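Monday, July. Bench notebook, Stokside, doors project (Moriarty)

08:10. Kettle descaled. Simulator machine had restarted itself over the weekend and was waiting at the login screen with an air of having done its bit. Set it going again on the knob doors.

For whoever picks this notebook up next, the state of play. Moriarty is the arm on the trolley that is meant to take over the night round at the Pradby store: go down the corridor, open each door, look in, read the thermometer, shut the door, next. There are 37 doors on the round. The lever handles are more or less solved, in simulation at any rate. The knobs are not. Pradby has knobs on the whole of the old side and nobody with a budget wants to change them, although I did put in the price of seven lever handles to make the point and had a reply saying it was out of scope. The arm is in scope. I have stopped trying to see these things from the handle's side.

Read the round sheets over breakfast. They came over from Pradby in a carrier bag, and I have been typing them up in bits for almost five weeks. On paper the round is "open, read, close, initial". In the margins it is a good deal more than that:

"14 sticks, lift and push."
"Smell by the back stairs again, told days."
"22 left ajar by cleaners, fine, they are still in there."
"Light on in 9. Put off. Light on in 9 again."
"Delivery bloke asleep in van, gave him tea."

No field on the new form takes any of that. We have a temperature box, a door box (opened / not opened) and a fault code, and the fault codes go up to five, of which code 5 is "other". I worked out that if we put the old margins through the new form, every interesting thing that has happened at Pradby at night since they started keeping sheets would be a code 5.

09:30. Call with the Flustismont people about the schedule. They would like to see the arm on site by the end of the month. I would like that too. They have a slide on which the night porters are shown as "released to higher-value tasks", with an arrow going up and to the right. Asked what the tasks were. They are to be defined. Asked who was defining them. That is also to be defined. The arrow is very nicely drawn.

To be fair to them, two of the porters have asked for this. The round takes the best part of a shift if done properly, there is a lot of stairs in it, and one of them has had a knee done. What the porters want is for the trolley to do the bottom corridor and leave them the rest, with someone still in the building. What the slide says is something else. Both get called "the pilot" in meetings, which is how everyone has managed to agree to it.

10:15. Back to knobs. Notes from the morning's runs, in no order:

- Approach is fine. It comes in square to the plate more often than it did last week. I changed the starting heights and I think that is all it was.
- Grip width: the knob in the model is fatter towards the front than it is at the neck, and the fingers have to be properly open before they arrive or they nudge it. Have put the opening further back in the sequence. Looks slow, looks like somebody reaching for a door with their hands full of washing. Leave it slow.
- Turning is the trouble. A lever wants pushing down, any fool can do it with an elbow. A knob wants holding and then turning while still held, and two flat fingers are not what anyone would choose. Try more rotation at the wrist and less squeeze? Try more squeeze? Both on the list.
- The doors in the model do not stick. Number 14 at Pradby does. Need a sticking door. Need somebody to tell me how hard it sticks, in units other than "a bit, worse in the wet".
- Runs logged so far on the knobs: 197. I have not worked out a success rate and I am not going to until I have decided what counts. Flustismont count the door moving at all. A porter would count getting in.

That last point has turned into an argument, so I am writing down my side of it while I still remember it. If the door box says "opened" whenever the latch has cleared, then somebody reading the log in the morning will think the room was looked at. They will be wrong and the log will be very sure of itself. With the paper sheets you could at least tell when someone had been in a hurry, the initials got flatter.

11:40. Saved a couple of views out of the simulator. 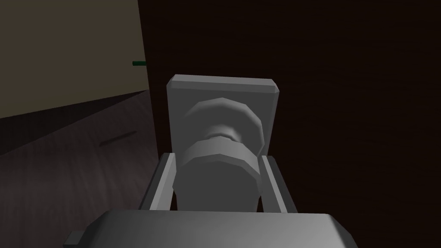
First one, fingers open either side of the knob, grip not yet made. Second one, fingers open and nothing in them.
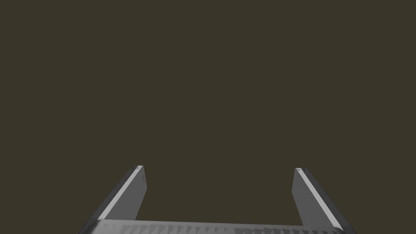
Maeve Rafferty rang from Pradby before lunch and did not think much of the door box. Put down both, she said, put down that it got the door open and put down that it looked, and if it only managed the one then ring me, don't send me a number. She said she would sooner be got up for three silly things in a night than read about one serious one over her toast. I said the whole business case was that people would not be got up. She said yes, she had seen the business case, and had it noticed that the thing can't smell?

It has not noticed. I have added it to the list under "sensing, later", where it can keep company with number 14.

We were on the phone for a good while after that. Things she said which I want kept:

The round is when the night staff talk to the cleaners. They meet on the middle landing. If the round goes, nobody has a reason to be on the landing, and the cleaners will be on their own on that side from ten until two. They have not been asked. They are on a different contract and so they are not on the slide.

She is not against the arm. She would have it tomorrow for the cold room, which is a horrible job, and she would let it have the bottom corridor for the sake of people's legs. She wants it written down that if a porter says a door needs looking at, that counts for more than the log saying it doesn't. I said I would write it down. Written down.

She also asked what happens to the person who has to go out and rescue it when it gets stuck, and whether that is a higher-value task. I said I expected so. She said she could already see it: same stairs, same time of night, only now you are visiting a trolley.

13:00. Lunch. Cheese.

13:30. Did some thinking about rescue, in light of the above. In the simulator, if a run goes bad I press a key and it all goes back to the start, door shut, arm home. I have done this so many times that I no longer see it as doing anything. On site that key is a person in a fleece. Every reset I take for granted here is a phone ringing in the porters' room there, and I have never once kept a tally of them. Starting now. New column in the run log, headed "somebody would have had to walk". I know the heading is too long for the column. It is staying.

Went back over what I could of last week's log with the new column in mind and stopped after a page, it was making me cross. Plenty of the runs I had down as good had a reset in the middle that I'd waved through. Will do it properly tomorrow with tea.

14:45. Changes made this afternoon:

- Split the door box in two, "opened" and "looked in". Form now has one more box than Flustismont signed off. They will notice in due course.
- Fault code 5 now asks for words. Free text, any length. The form complained that free text cannot be charted. Good.
- Added a "leave it" state. If the first go at a knob doesn't take, the arm lets go, backs off, says so, and moves to the next door. Before this it would keep having another go until it ran out of time, which in a corridor full of sleeping paper is harmless, but I did not like the idea of anybody coming round the corner and finding it at it.
- Wrist rotation up a notch, squeeze left alone. One thing at a time. Left it running.

16:20. Sent a note to everyone on the pilot list, with the cleaning supervisor copied in, asking three things: who is in the building while the trolley is out, who walks to it when it stops, and whether that person's hours have been put anywhere. Kept it short. Had one reply within the minute, an automatic one, out of office.

Also asked Pradby if someone could try number 14 with a luggage scale hooked over the knob. It won't be a good measurement, the pull will be all wrong for a knob, but it will tell me whether a bad day is twice a good day or ten times. Maeve's answer was that there was a luggage scale in lost property and it could have a go on the next wet night. At this rate that gives us until about Wednesday of never, the forecast is glorious.

16:50. Wrist change: no opinion yet, too few runs. It looks smoother, but I have been staring at grey knobs all day and would say that of anything.

For tomorrow:
- finish the page-by-page on last week, new column
- sticky door, even a crude one, guess the number and mark it as a guess
- ask about the landing
- type up the rest of the carrier bag, margins included
- more teabags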